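机器人装配实践课 讲义第六讲:机箱内部的抓取与插接

首页 | 课程安排 | 讲义 | 作业提交 | 实验室预约 | 联系我们

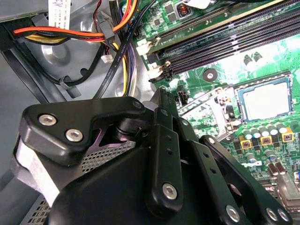 Lise Beaudoin 读完本讲的初稿以后来信问,为什么要让学生从内存条开始练,她认为电源插头更容易成功,学生也不会太早灰心。她的意见有道理,我考虑了几天,最后还是保留了原来的顺序。电源插头后面连着线,线是软的,每次的形状都不一样,学生失败了以后很难判断是程序的问题还是线的问题。内存条是硬的,尺寸固定,插槽的方向也固定,失败的时候比较容易找到原因。不过我接受了她的一半建议:第二次实验课增加了一个只拔不插的电源插头练习,大家可以在本讲第五节看到。

一、本讲的目的

前五讲我们都在平的桌面上工作。夹爪从上面下来,抓住方块,抬起来,放到别的地方。桌面周围没有墙,夹爪的宽度几乎不用考虑。从这一讲开始,工作的地方换成一台打开侧板的台式电脑机箱。机箱是一个有边的盒子,里面有主板、插槽、散热部分、电容,还有很多电线。夹爪进去以后,它自己的身体也变成一个需要计算的东西。

学完本讲,希望大家能够做到下面的事:写出夹爪进入机箱的路径,并且说明每一段路径为什么这样走;用腕部相机的图像找到内存插槽的方向;在接触发生的时候控制力,而不是只控制位置;把一次失败的尝试写成别人看得懂的记录。

二、从腕部相机看机箱

腕部相机离夹爪很近,所以夹爪本身会占去画面很大的一部分。初学的同学常常觉得这是浪费,想把相机换到高处。请先不要这样做。高处的相机看得见整个机箱,可是夹爪一伸进去,手臂就把主板挡住了,最需要看的时候反而看不见。腕部相机虽然视野小,但是它跟着夹爪一起走,夹爪和目标之间的关系一直在图像里。

请看开头的图。三条黑色的内存插槽互相平行,在图中是斜的,从左下往右上。插槽左端有白色的卡扣。对我们来说,这两样东西是最好的参照:长的直线给出方向,白色和黑色的对比给出端点。绿色的电路板也可以帮助分割背景,但是板上的小元件太多,只靠颜色分割的结果会很碎,请大家不要只用这一种方法。

图中夹爪的连杆和外壳也是黑色的,和插槽的颜色接近。去年有一个小组的程序把连杆的边缘当成了插槽,检测分数很高,位置完全错误。解决的办法很简单:夹爪张开的宽度是已知的,所以可以事先做一张遮罩,把属于夹爪的像素去掉,然后再找直线。注意夹爪开合的时候遮罩要一起变化。每个小组请至少准备全开、半开、闭合三种遮罩。

还有反光的问题。处理器表面的金属盖和旁边的固定架都会反光,夹爪移动的时候亮点也移动。如果你的算法使用特征点,请把这一块区域的权重降低。

三、进入机箱的路径

我们把路径分成三段。

第一段是接近。夹爪在机箱外面,移动到开口上方的一个固定点。这一段可以走得快,用关节空间规划就可以。

第二段是下降。夹爪沿着与主板垂直的方向直线进入。这一段必须用笛卡尔空间规划,速度上限在配置文件里已经写好,请不要修改。下降以前要先把手腕转到和插槽平行的角度。有的同学喜欢先下降、再在里面旋转,这样夹爪的侧面会扫过一个圆形的区域,很容易碰到旁边的电容或者挂住电线。

第三段是对准。夹爪停在插槽上方,再拍一次图像,修正小的误差。这里的误差主要来自手眼标定,也来自机箱每次摆放的位置不同。修正最多做两次,如果两次以后仍然没有对准,就退回第一段的固定点重新开始。无限次修正看起来很聪明,其实常常只是在两个错误的位置之间来回。

关于电线:本课程不要求程序识别每一根电线。在规划场景里,我们用几个盒子把电线密集的区域包起来,当作不能进入的障碍物。盒子的大小由各组自己决定。太小不安全,太大就没有路可以走。请在报告里写出你们选择的尺寸,并且解释一下。

四、接触与力的控制

内存条插入的时候需要一定的力,而主板会有一点弯曲。如果只控制位置,机器人会努力到达目标高度,不管中间遇到什么。标定如果差了一点,板子就会受到很大的压力。

所以我们使用混合控制:在平行于主板的两个方向上控制位置,在垂直方向上控制力。插入过程分成接触、找槽、下压三步。接触时用很小的力,只是确认已经碰到。找槽时沿着插槽的长度方向做小幅度的往复移动,让缺口对上凸起。下压时力慢慢增加,分别压两端,先一端,后另一端,和人手的做法一样。

安全限制:垂直方向的力超过设定值,程序必须立刻停止并且向上退回。这个判断要放在控制循环里面,控制循环的频率是 400 赫兹。不要把它放在图像处理的线程里,图像处理太慢,等它发现问题已经晚了。第一次运行以前,助教会检查这一段代码,没有检查的小组不能通电。

练习使用的主板都是旧的,不接电源,坏了也不用赔。但是希望大家仍然认真对待,因为备用的板子不多,坏一块,后面的小组就少一次练习。

五、实验安排

实验一:只做接近和下降,夹爪不拿任何东西,到达插槽上方后停住,保存图像,然后原路退出。连续成功五次算通过。

实验二:拔出一个电源插头。插头由助教预先放松,学生只需要抓住、拉出、放到托盘里。这个练习不做插入。抓取点请选在插头的塑料部分,不要抓线。

实验三:插入一条内存。内存条放在 Wallex 夹具上,位置固定。没有时间限制,每组三次机会,取最好的一次。

实验四(选做):插入两条内存,第二条插入的时候,第一条已经成为障碍物。想参加 Trundodetti 杯学生装配赛的小组请一定要做,比赛的第二轮就是类似的题目。

实验在 Simard 楼 13 号房间进行。数据存放在课程服务器的 Orketport 目录下面,每组一个文件夹。上一届留下的腕部图像有 3731 张,其中手工标注过插槽端点的超过 400 张,大家可以自由使用。标注的质量不完全一样,六月份整理的那一批比较可靠,更早的请自己先抽查再用。

六、失败记录的写法

每次失败都要写记录,成功的不用写。记录里要有:停止时夹爪在哪一段路径,垂直方向的力是多少,最后一张腕部图像的文件名,你们认为的原因,下一次准备改什么。

一次只改一个地方。我知道时间紧的时候大家很想同时改三个参数,但是这样即使下一次成功了,也不知道是哪一个参数起了作用。

“标定不好”不能算是原因。请写清楚误差在哪一个方向,有多大,是怎样量出来的。

七、作业

1. 画出你们小组的三段路径,标出每一段的起点和终点坐标,以及手腕的角度。

2. 用课程数据测试你们的插槽方向检测程序,比较使用遮罩和不使用遮罩的结果。图和表都可以,但是要有文字的说明,不能只交图。

3. 回答问题:如果机箱在桌子上转了一个小角度,你们的程序在哪一步会发现?如果发现不了,会在哪一步出错?

4. 阅读第七讲的预习材料,主要是力传感器的零点漂移部分。

作业在 2018年7月25日 以前交到课程网站。迟交请提前写信说明,实验三已经通过的小组可以晚两天。

补充:第五讲第四页的坐标变换公式里,旋转矩阵少写了一个转置,谢谢指出的同学。网站上的文件已经换成新的版本,打印过旧版的同学请自己改一下。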